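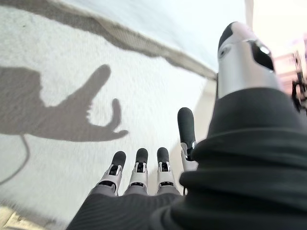 Silver thumb, dark knit fabric

Youth Book Circle, August. Réka Somogyi in the chair. We have 21 new readers – wonderful!

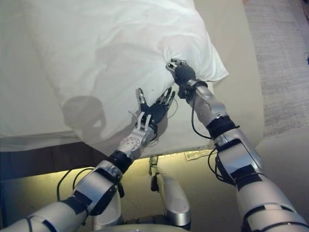
Two hands at the pillow

Paltunik was the favorite by a mile. Evanthia Gkikas loved the ending.

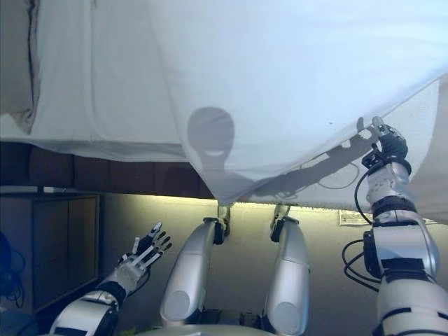 Shadow on the white sheet

Agreed: order 11 paperbacks. 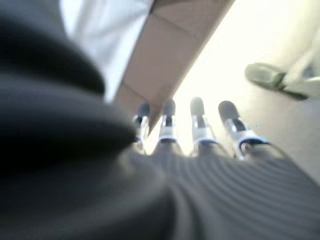 Next up is Varkeo, a fantasy for ages ten and up. Periklis Andreadis will bring bookmarks, gray at the tip like those four fingers. Closed 7:40 p.m.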